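1/ Nachtrag zum Thema Gebrauchtwagen im Ausland, diesmal Vorderachse. Fahrzeug: Geländewagen, Diesel, Starrachse vorn, vom Vorbesitzer Wayne Gill übernommen. Symptom: Lenkradflattern ab 70 km/h auf Wellblechpiste, auf Asphalt kaum spürbar.

2/ Erste Diagnose der Werkstatt in Tangen: Reifen auswuchten. Gemacht, keine Änderung. Zweite Diagnose: Lenkungsdämpfer. Der war tatsächlich undicht, Austausch brachte aber nur eine Verschiebung nach oben, Flattern jetzt ab 80.

3/ Cathal Sheehan hat dann das getan, was am Anfang hätte stehen sollen: Achse aufgebockt, Rad oben und unten gefasst, gewackelt. Deutliches Spiel links, rechts keins. Bremse getreten, Spiel bleibt. Also Achsschenkellager und nicht Radlager.

4/ Teile über Farkden bestellt, Lieferzeit 17 Tage. Satz enthält Lager, Dichtringe, Filz und Distanzscheiben. Fett ist nicht dabei.

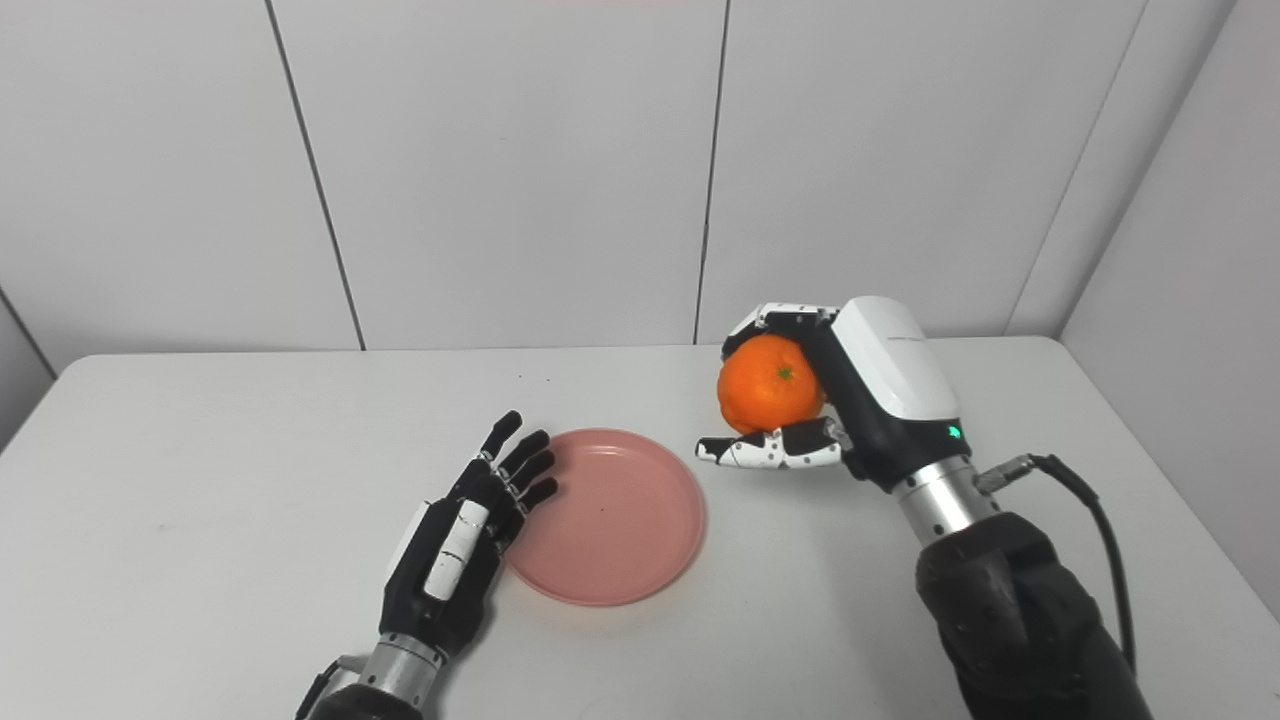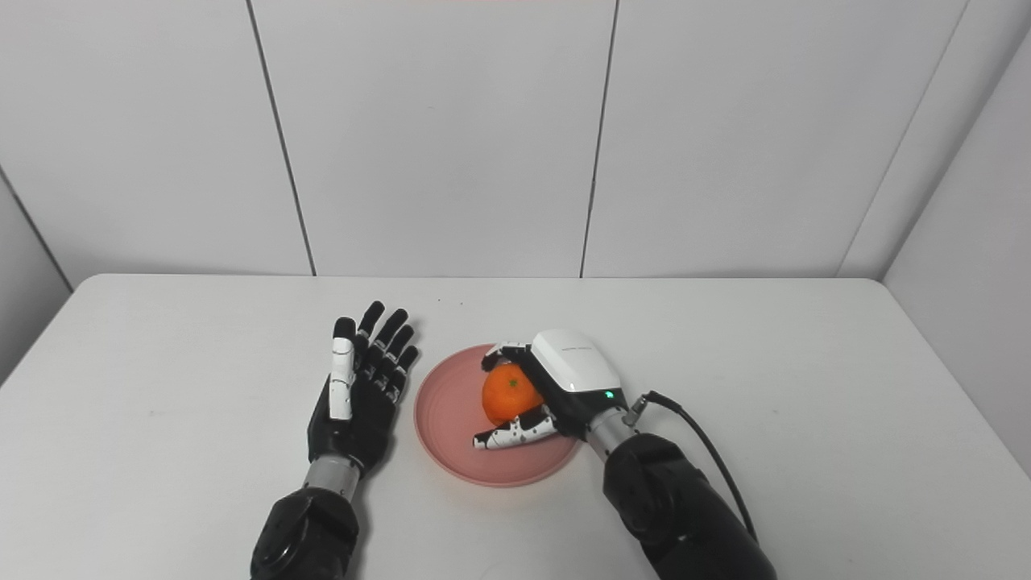
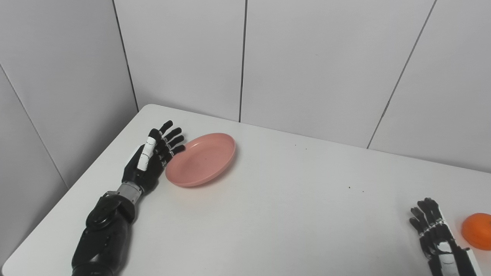
Orange mit rosa Teller (Bild 1 und 2), linker Arm am Tisch (Bild 3).

5/ Einbau: Scheiben vor der Demontage nach Lage sortieren und beschriften. Vorspannung mit Federwaage am Achsschenkel messen, ohne Dichtring und ohne Spurstange. Sollwerte stehen im Werkstatthandbuch zum jeweiligen Baujahr, bitte nicht aus Foren übernehmen.

6/ Befund: unteres Lager links mit Riefen, Fett mit Wasser emulgiert. Vermutlich eine Furt zu viel bei altem Dichtring - beweisen lässt sich das nicht.

7/ Kosten: Teile 133 Euro, Arbeit sieben Stunden, beide Seiten. Die rechte Seite war noch brauchbar, wurde aber mitgemacht.

8/ Stand März: kein Flattern mehr, auch beladen nicht. Die Spur muss noch eingestellt werden, der Prüfstand in Skidurmont ist zur Zeit außer Betrieb. Dichtringe kontrolliere ich beim nächsten Ölwechsel.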